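How do robots learn to tidy a kitchen?

A page for ages 8 to 11, from the Plirnari workshop in Ollcombe

Short answer: they copy us. Lots and lots of times.

Long answer, keep reading.

A robot doesn't know what a spoon is. Doesn't know which end you hold. Doesn't know that if you let go in mid air it falls on the floor. You learned all that when you were tiny, mostly by dropping things. Robots need to learn it too, but dropping things all day is slow (and noisy). So we show them instead.

Each time we show the robot a job, from start to finish, we call it an example. One example might be: pick up the spoon, take it over to the stand, hang it up, let go. Done. A few seconds of work. Then put everything back and do it again.

And again.

And again!

Our project is called Cliser and it has 2,705 examples so far. Of those, 485 are kitchen jobs. The rest are things like folding cloths and putting lids on boxes.

So who does the showing? People do. But there's a catch. A person has fingers and thumbs, and our robot doesn't. It has grippers, which open and shut a bit like a crab's claw. If you pick up a spoon with your fingers, the robot can't copy that very well. Its hand is the wrong shape.

The fix is simple. The person holds a gripper in each hand and does the job with those. No fingers touching the spoon. Now the robot is watching a job done with the same sort of claws it has got itself.

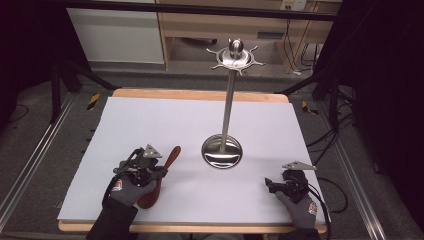
It's harder than it sounds. Try it at home with two pairs of kitchen tongs. Pick up a pencil. Now pass it from one pair to the other. Now hang a mug on a hook (a plastic mug please, ask a grown up first). You'll be slow to begin with, everyone is. After a while your hands sort of get it.

While the person works, the computer saves two kinds of thing. What it looked like, that's the pictures. And how the grippers moved: up, down, left, right, open, shut. Later on the learning program goes through all of it and hunts for patterns. When the spoon is here, the gripper usually goes there. That's really all learning is, for a machine. Lots of "usually".

Why not just do it once, perfectly?

Because the spoon wont always be in the same place. If every example had it in the same spot, pointing the same way, the robot would learn that one spot and nothing else. Move the spoon a little and it would grab at thin air. So we turn it round, we slide it over, we swap it for a different one. Boring for us, brilliant for the robot.

What about mistakes? We do make them. Last November we checked a batch and took out 102 examples becuase the job didn't get finished. Athanasiadis, the program that does our sorting, picks out the odd looking ones and then a person has the final say.

Something to try: write down how to hang up a coat, for someone who has never seen a coat. Get a friend to follow it exactly. See how far they get before it all goes wrong.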